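Local News | Community

Nollness hall sorts out its cupboards, finds mostly bowls

The kitchen at the Nollness hall reopened for bookings on Monday, April 18, 2022, after a long weekend in which every cupboard was emptied onto every flat surface and then, more slowly, put back.

Organiser Rebecca Leone said the job had been on the list since September, when a hirer went looking for a salad bowl and came back with a cake tin, a torch and a bag of tent pegs.

"We own plenty of bowls," she said. "We just didn't own any we could find."

The rule for the weekend was that anything round had to go inside something rounder. Lids were dealt with on the second day, after lunch, when morale was thought to be high enough. Colour matching was attempted and then dropped.

Sudheer Rodrigues, who had charge of the bench, wanted the plastics stacked by size. Ilaria Melis wanted them stacked by how often anyone used them. The two systems ran side by side until mid-afternoon, at opposite ends of the kitchen, and a truce was reached over scones.

Odds and ends went on the timber to be claimed, including a number of narrow slats that are believed to belong to a drying rack, or a blind, or possibly the stage. Toshiko Iwasaki has offered to try them against all three.

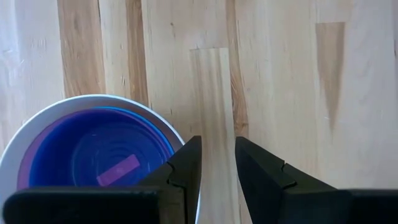 A white bowl with nested plastic containers inside, and a pale wooden slat still waiting for a home.

The clear-out cost $80, most of it shelf liner. Leftover crockery will go to the Cuvthorpe swap table, where some of it is thought to have come from in the first place.

Hirers are asked to return bowls to the shelf marked BOWLS. The tent pegs can be collected from Ms Leone.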